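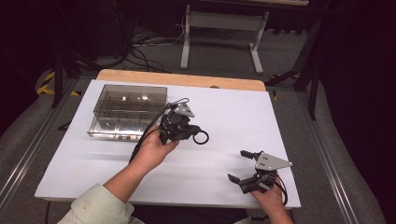 Figure 1. Clear divided box on the white work board.

Sorting Small Parts for Reuse: A Study of Household Fastener Waste in Prestness

Reading time: 4 min

Search this site Enter keywords Go

1. Introduction

This report presents the findings of a one-semester project on the disposal and reuse of small metal fasteners in the Prestness council area. Screws, bolts, washers and hinges are bought in packets that usually hold more than a job needs. The remainder is kept in jars and drawers, and much of it is later thrown out during a move or a shed clean-up. Fasteners placed in a kerbside bin are often too small to be recovered by sorting equipment, so good metal goes to landfill.

The project asked two questions. First, what share of discarded household fasteners is still fit for use? Second, what form of sorting would allow a community tool library to offer them to the public at low cost?

2. Background

The Kemus Tool Library has lent hand tools and garden equipment to Prestness residents for several years. It receives mixed fasteners as unasked donations, usually in ice cream tubs. Before this project the library had no system for them, and full tubs were stored beneath the front counter until they were taken to the scrap yard.

Earlier student work at our college looked at paint and timber offcuts. Fasteners had not been covered. The project team chose them as they are cheap to store and can be measured with simple instruments.

3. Method

Collection took place in August. Drop-off points were set up at the Kemus Tool Library and at the Sepúlveda hardware shop. Residents were asked to bring fasteners in any condition, with nails and electrical fittings excluded on safety grounds.

A total of 3,399 items was received. Each item was checked for rust, bent shanks and damaged heads, and was then graded as usable, usable after cleaning, or scrap. Thread size was checked with a gauge. Lengths were measured with a Rodo calliper borrowed from the college workshop. Items that could not be matched to a standard size were recorded as "other" but were still graded.

Divided boxes were chosen for storage after a short trial of paper envelopes, which tore.

A survey form was also left at both drop-off points. It asked how residents stored spare fasteners and whether they would take second-hand ones. The team received 99 completed forms.

4. Results

Of the items received, 54 per cent were graded usable without any treatment. A further 600 items were graded usable after cleaning in vinegar and drying on newspaper. The balance was scrap, mostly badly rusted screws from outdoor furniture and decking.

Wood screws were the most common item by a wide margin. Machine bolts arrived in smaller numbers but in better condition, often with the nut still attached. Hinges and brackets were few, and library members asked for these more than anything else.

Most survey respondents kept their spares in a single mixed container. Many wrote that they bought new packets even when they suspected they owned the right size, as searching took too long. Respondents were generally willing to use second-hand fasteners for sheds, shelving and garden work - less so for children's furniture.

5. Discussion

The results suggest that sorting is the main barrier to reuse. Condition was better than the team had expected, and cleaning needed little skill. Sorting by thread and length was slow, however, and errors were common late in a session. Imperial and metric bolts of similar diameter were confused more than once, and two boxes had to be checked again from the start.

The sample has limits. Residents who use a tool library may look after their hardware better than others do, and nothing was collected from building sites.

6. Recommendations

The tool library should accept fasteners at set times only, and keep metric and imperial stock on separate shelves. Labels should show size in large print. A small coin donation per handful would cover the cost of labels and boxes. A second collection in the wetter months would show whether the rate of rust changes with the season.

Contact us | Copyright Prestness College Student Projects | Back to top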